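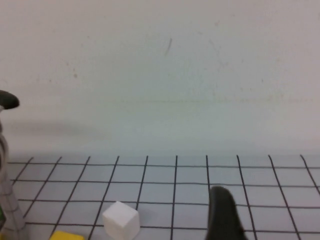
Conversion of the former Pellov warehouse at Drenalstead into rented storage units continued through May, and the work remains within the approved budget. All interior partitions on the ground floor are now in place, and the unit doors on the east side have been hung and keyed. Interior surfaces are being handled under a separate line of the grant. A plain off-white wall with a thin, short dark streak and a few tiny brownish spots is of the standard the contractor classes as "clean and touch up," and full repainting will be limited to walls with peeling or stained plaster. This distinction was agreed with your office in the first quarter and has been applied throughout.

**Reporting date:** June 2, 2018
**Prepared by:** Perrine Boyer, Project Manager
**Submitted to:** Drarska Regional Enterprise Fund

## Construction

The freight elevator passed its load inspection on the second visit. The first visit was halted when the inspector asked for a revised pit drawing, which Hosseinzadeh Engineering supplied within the week. The elevator is rated for 3,765 pounds - sufficient for palletized household goods, but not for vehicles. Vehicle storage will therefore be offered on the ground floor only, as set out in the original application.

Climate control has been installed on the upper floor. The two air handlers are running on temporary power until the utility completes the new service connection. We have asked for a firm date and have not yet received one.

## Leasing

Advance reservations opened to residents and small businesses in May. Demand has been strongest for the smallest units, and the waiting list for these is now closed. Interest in the larger units has been slower than forecast. Trilok Bisht, who manages leasing, has proposed dividing one row of large units with removable panels. The cost would be about $700 per unit and would be met from contingency.

## Expenditure

Spending on security equipment for the period came to $3,424, covering gate keypads and the replacement of damaged conduit along the loading dock. The remaining camera order has been placed but not invoiced, and will appear in the next report.

## Matters Requiring the Fund's Decision

1. Approval to use contingency funds for the removable panels described under Leasing.
2. Approval of a 25-day extension to the paving milestone. The paving contractor cannot begin until the utility trench across the front lot has been filled and compacted.

Copies of the elevator certificate and the revised pit drawing are attached. Lease forms are still with counsel and will be forwarded when their review is complete.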